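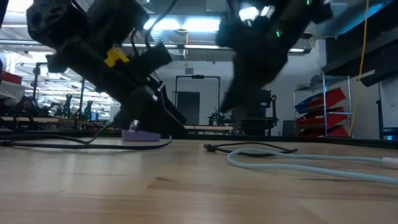 Melby Library Adds Translated Children's Books From Closed Kaplan Street Store

Sunday, September 13, 2026
By Kaja Butkienė

3 comments | 41 shares

The Melby Public Library has begun lending children's books from the stock of Skatent Books, the Kaplan Street store that closed in June after the building was sold. The first carts went out to the children's room last week, and more will follow through the fall.

The library took in 600 books from the store's owner, Tõnu Lill, who specialized in picture books and chapter books translated into English. Staff have finished sorting the donation and are keeping 489 of them. The others were duplicates of books already on the shelves or had damaged bindings, and they will go into the next book sale.

Lill ran the store by himself for most of its life. He said he offered the stock to the library before he offered it to dealers.

"A dealer would have taken the signed ones and left me with the boxes," Lill said. "I wanted the whole thing to stay where kids could get at it."

Most of the books were first published in Estonian, Finnish, Lithuanian, Polish, or Czech. A smaller group is from Japan and Korea. Many came out in short print runs from small presses and are now hard to find. The largest share is from Zallidico, a press that put out translated picture books for young readers and stopped taking new titles several years ago. Lill bought up what he could when the press cleared its warehouse, and the library now has 229 of its books, including a nearly complete run of its bedtime series.
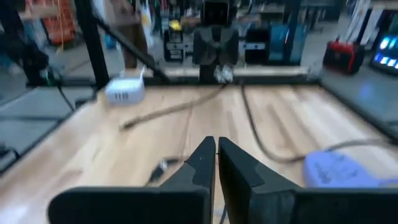

The books will not have a section of their own. Picture books are being shelved by author with the rest of the picture books, and chapter books go into juvenile fiction. A green sticker on the spine marks each book from the donation, and the online catalog will show the whole group in a search for "Skatent collection."

There was some discussion at the library about keeping everything together in one place. The children's staff decided against it. Books in a special case tend to get looked at by adults, and the staff wanted these checked out.

Bilingual books are the exception. The 70 books that print the original text alongside the English are on the low shelf by the window, where the parenting magazines used to be. They include alphabet books, two collections of nursery rhymes, and a set of folk tales about a fox who keeps getting jobs he can't do. The magazines have moved to the rack near the copier.

Loan rules are the same as for other children's books: three weeks, with two renewals if no one else is waiting. The books can be requested from other branches, but for now they won't be sent to libraries outside the county. A few of the signed copies are marked for use in the building only and can be asked for at the children's desk.

Cataloging has been slow in places. Several of the smaller presses never had their books entered in the shared database the library uses, so staff have been typing in records from the title pages. Translators are being listed by name wherever the book gives one -- a request from Lill, who said he used to write the names in pencil on his own price cards.

Regular customers of the store will recognize some of the fixtures as well. The painted step stool from the back room is now in the children's room, and the store's bell is on the story time table.

Lill will read at the first story time using the collection, on a Saturday morning later this month. He plans to start with a Zallidico book about a grandmother who mails herself to her grandchildren, which he said was asked for more than anything else he carried. A second reading, for ages eight and up, will be held once the chapter books are all on the shelves. Neither one needs a sign-up, and children under six should come with an adult.

The library is also looking for people who can read aloud in any of the original languages, even for a page or two. The idea is to have the original read first and the English after it. Anyone interested can leave a name at the children's desk.

As for the store itself, the new owner of the Kaplan Street building has not said what will go in on the ground floor. The sign is still up over the door. Lill said he has been told he can have it if he brings his own ladder.

He is not opening another shop, but he still gets mail from former customers trying to track down a title from a plot or the color of a cover, and he answers all of it. He has asked the library to pass along any questions of that kind -- a woman wrote to him in August about a book with a blue horse on the back, and he has not found it yet.

Contact the newsroom | © 2026 Melby Community News | Back to top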